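Pillalura build log and support thread
Ticket 432: Hand-held gripper, left finger slow to close, box slips on lift
Status: Open, waiting on part
Component: finger linkage, pads
Opened from: home build, living room table

Summary

Hello all, and thank you in advance for reading, because I know I go on a bit. I have a hand-held gripper set up on the table at home, and for a couple of weeks now one side has been lagging behind the other when I squeeze. It closes, it does hold things, but the left finger arrives late, and anything with a slick surface starts to turn in the grip before the right pad has fully settled. Soft things are fine. Cartons are the trouble, and cartons are most of what I want to pick up, so here I am.

I did look through the older tickets first. The nearest match was the one about the Bustos linkage kit, where the fix was to swap left and right arms that had been fitted the wrong way round. Mine are on the correct sides, I have checked twice (and then once more after coffee).

What I expected

Both pads touching the carton at the same moment, with an even squeeze, and no twist when the carton leaves the tray.

What I get

The right pad touches first and pushes the carton toward the left. The left pad catches up, and by then the carton is sitting at a slant. If I lift slowly I can usually rescue it. If I lift at normal speed I lose it maybe one time in four.

Log

Entry 1. Started with the easy thing and wiped both pads with a barely damp cloth, then let them dry overnight. They had picked up a surprising amount of lint. Grip felt better for the first few lifts and then the slant came back, so cleaning is worth doing but it is not the answer to this one.

Entry 2. Backed both pivot screws off and did them up again evenly, a quarter turn at a time. I had clearly been heavy-handed on the left when I put the thing together in December, and I could feel the difference as soon as it came loose. The lag got smaller. It did not go away. For anyone doing the same, please stop as soon as the arm moves without wobble! I went past that point the first time and had to start over.

Entry 3. Ran 80 lifts with an empty carton, same spot on the table, same hand. Lost 13 of them. Almost every one of those turned the same direction, which at least tells me the problem is steady and I am not imagining it.

Entry 4. Put the carton away and moved on to household things out of an open box, which is closer to what I do in practice. The adhesive bandage box has turned out to be my favorite test piece, being light and smooth on the faces. I pick it up across the narrow way, one blue pad on each side, and hold it over the open box while I look at how the arms are leaning.

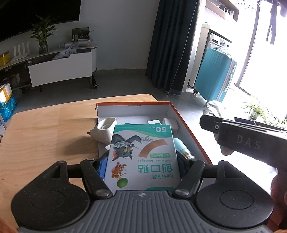 Entry 5. Took the left arm off completely. There is a faint rub mark on the inner face, close to the pivot, where it has been touching the body on the way in. I smoothed it with fine paper (400 grit, used very lightly) and put it back with a thin washer from the Cluver spares bag. This was the biggest improvement so far. I would call the lag half of what it was.

Entry 6. Swapped the pads left to right to rule them out. The slant stayed on the same side, so the pads are off the hook and I have put them back where they were.

Where I am now

The arm moves freely by hand and the closing is nearly even, but there is still a small hitch right at the end of travel, just before contact. My best guess is the pivot hole has worn slightly oval from all that time being too tight. I have ordered a replacement left arm from Zokoment, and I will fit it with the washer already in place.

Questions for whoever picks this up

Has anyone put a washer on both sides? I only did the left, and I wonder if I should match the right to keep things symmetrical.

Is a dab of dry lubricant on the pivots a good idea, or does it creep onto the pads? I would rather ask than find out.

I will run the same 80 lifts again once the new arm is on and post the count under this ticket. Please leave it open until then, and thank you again for your patience with a long one.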